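Parvaneh Mazandarani
9/22/23

Spent the morning on next year's equipment budget for the Clitstead room. Posting the reasoning in case another small lab is doing the same.

We have two arms already. What we're short on is demonstration data, so most of the new money goes to handheld grippers and very little to robots.

Abbasi wanted a third arm. I priced it with the mount, the controller and the service plan, and it would have used up everything through May. We're holding off.

Handheld grippers come in pairs, one for each hand. Hustbridge quoted $909 a pair. Litico came in lower but charges separately for calibration, and their lead time is 30 days longer.

Going with Hustbridge. 2 pairs now, and a third if the first batch holds up.

Things I left out of last year's budget and had to find money for later: spare finger pads, reprinted marker cubes, storage drives, power strips, a decent chair.

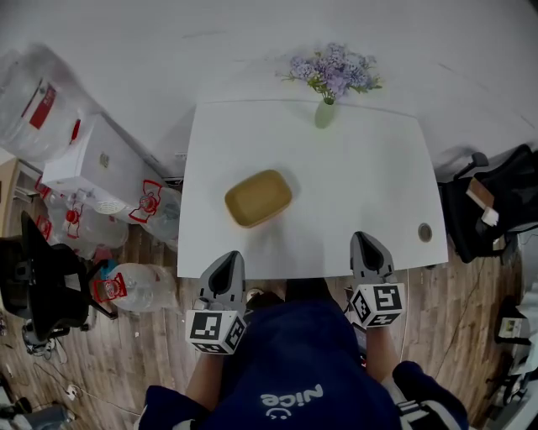 Spares get their own line this time, $400. Pads are the part I expect to reorder most. If we don't spend it by May it goes toward drives.

Tables I'm not replacing. A plain white top is fine for tray tasks and we already own them. Props come out of petty cash.

Labor is still the biggest number on the sheet. Any quote you get for hardware, put the operator hours right next to it before you compare.

Purchase order goes in this week. If you've used the Litico calibration service, tell me what you paid.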